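“神迹”也要留下收据：访圣经课教师弗蕾娅·贝拉米

弗蕾娅·贝拉米教圣经故事教了很多年，学生从小学生到退休老人都有。她的新讲义专讲约拿，印了200份，封面上没有鱼。我问她为什么，她说：“整卷书四章，鱼一共就占那么几节，可是大家记住的只有鱼。”

我承认我是带着疑问去的。市面上给孩子讲约拿的书，多半讲成一个不听话的人挨了罚，后来乖了。贝拉米对这种讲法不以为然。“他哪里乖了？你翻到最后一章，他坐在城外生闷气，气得求死。哪个儿童版肯把这一段印出来？”

她手边摊着两种儿童读本，一种是Masico出的，一种是Moodley出的，都在约拿走进尼尼微、全城悔改那一页收了尾。她把书合上，说这样讲省事，孩子睡得也香，可是原书最后一句是个问句，上帝问约拿，这么大一座城，我怎能不爱惜呢。约拿没有回答，书就完了。“把问句删掉，故事就成了广告。”

我问她信不信鱼腹里那三日三夜。她看了我一会儿，说这个问题每期班都有人问，通常是第一堂课，通常是父亲。“我会请他先把第二章读完。约拿在鱼肚子里作了一首诗，里面有好几句跟《诗篇》很像。一个快淹死的人出口成章，你觉得写书的人想让你注意什么？”

这算不算回避？我觉得有一点。我又追问了一遍，她才说，她自己不拿这件事当信仰的门槛，也不替别人拆这个门槛。班里有人坚信字字属实，也有人当寓言读，两边都坐得住。我说听上去像外交辞令，她笑了，说：“那你来带一期试试。”

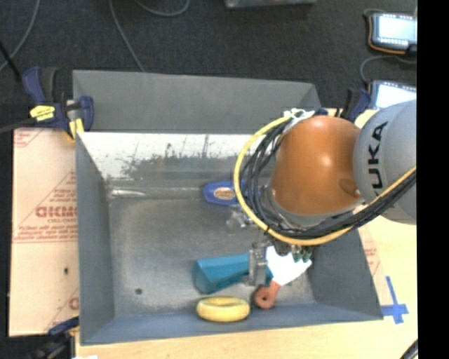
谈到尼尼微，她的语气硬了一些。许多主日学教材把尼尼微人画成长着凶脸的野蛮人，她很反感。经文里说他们行强暴，她不否认，亚述在以色列人心里是什么分量，她也讲给学生听。“可是你把他们画成妖怪，约拿的脾气就没有意思了。他气的正是这些人居然也能得饶恕。孩子完全懂这个，你问他们，欺负过你的同学道了歉，老师就不罚了，你气不气？他们气得不得了。”

她的课8月停了一阵，9月12日重新开班，用的就是这份新讲义。讲义后半是一出小戏，叫《蓖麻》，从约拿搭棚子演起，到虫子咬死那棵蓖麻为止，全剧只要2个演员，一个演约拿，另一个什么都演，包括虫子和东风。我看过本子，东风那段写得过于热闹，约拿的台词又偏少，我照直说了。她记了下来，没说改不改。

有一款叫Mimik的朗读软件，能用不同声音念经文，有家长建议她拿来上课。她试了一次就搁下了。“约拿在第四章讲的话，什么口气都说得通，可以是怒，可以是耍赖，也可以是累极了。软件替你选好了，大家就不争了。我要他们争。”

我最后问到那个数字。经文说尼尼微城里不能分辨左手右手的有十二万多人，还有许多牲畜，历来的注释者对这句话各有各的算法，有人说指小孩，有人说指全城的人。贝拉米说她的讲义初稿为此写了800多字，后来全删了，只留下“还有许多牲畜”几个字让学生自己读。我问她依据是什么，她说没什么依据，是孩子们每次读到牲畜都会笑，笑完就有人问，上帝为什么要提牛。

“你怎么答？”

“我让他们去问约拿。”

我对她的不少说法仍有保留，尤其是第二章那首诗，我认为她跳得太快，像与不像《诗篇》，并不能告诉我们写书的人怎么看那条鱼。她让我下一堂课坐到后排去，带着这个意见来，最好带上经文。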